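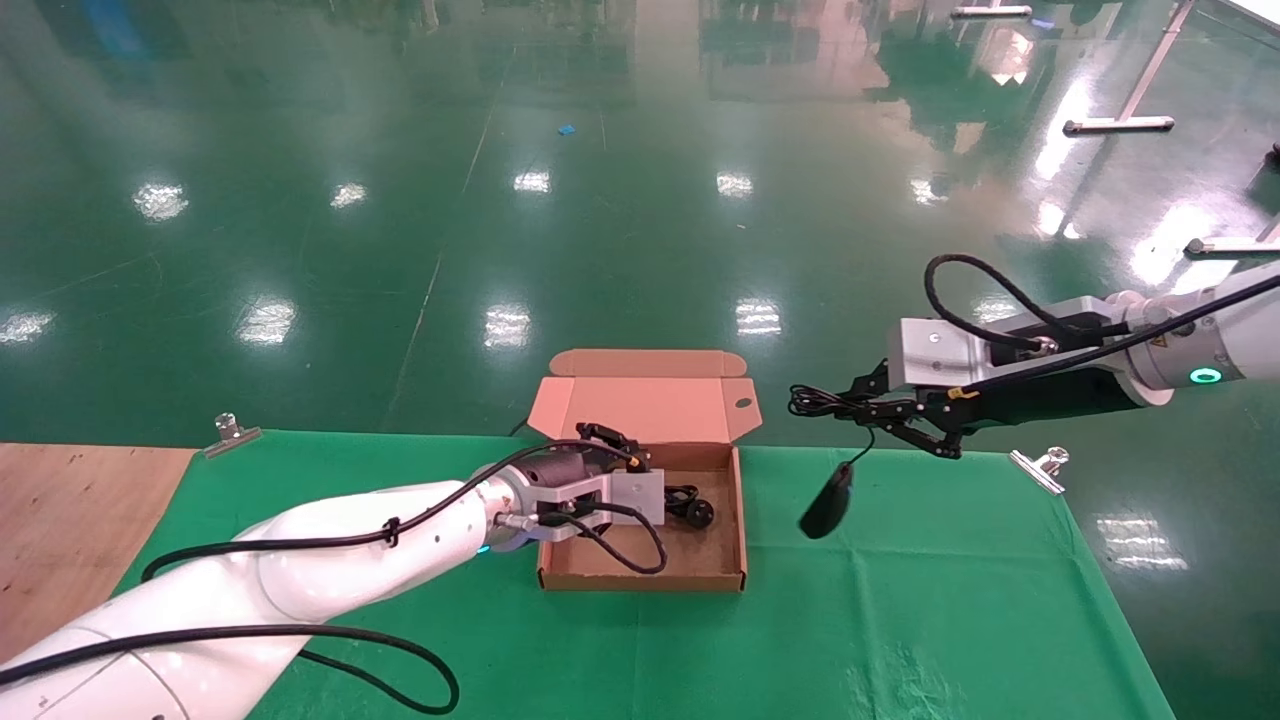 Two arms, a mailer box and a computer mouse on its cord.

Call for participants: working group on good practice for two-armed packing cells

Wostham is looking for people who pack, teach, supervise or simply spend their days beside robot arms, to help us write a plain set of working rules that others can pick up and use. We have plenty of safety paperwork already, and we're grateful for it, but very little of it tells you what to do with a cable – how much cord may hang from a gripper, which arm has the right of way over an open box, or when a person may reach in to free a snag.

You needn't be an engineer! We would dearly love to hear from packers and from those who write the instruction sheets, and if you have never sat in on a standards meeting before, you will be in very good company. 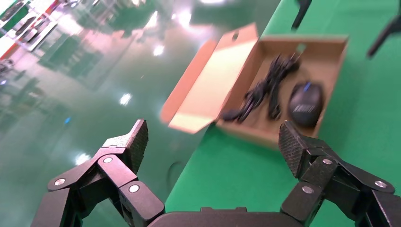 Wostham Circular · Issue 22 · page 2

The group will meet at our Wodevdale site and read through the draft together, clause by clause, with plenty of tea and time at the bench to try things out. The present draft covers clear space around the fingers, how a box lid should be held open, fixing down cloths and other work surfaces, and the order in which a cable and the thing it belongs to go into the box. The clause on lids still needs a good deal of work, so do bring your opinions. We hope to have a finished text by December.

Travel is paid, and there is a fee of £900 for the whole term. Please write a few friendly lines about yourself to Raffaele Sala, Room 505, Galli Building, Wostham, Tisberg, quoting "Packing rules" – no CV needed.

Posted 2020-03-08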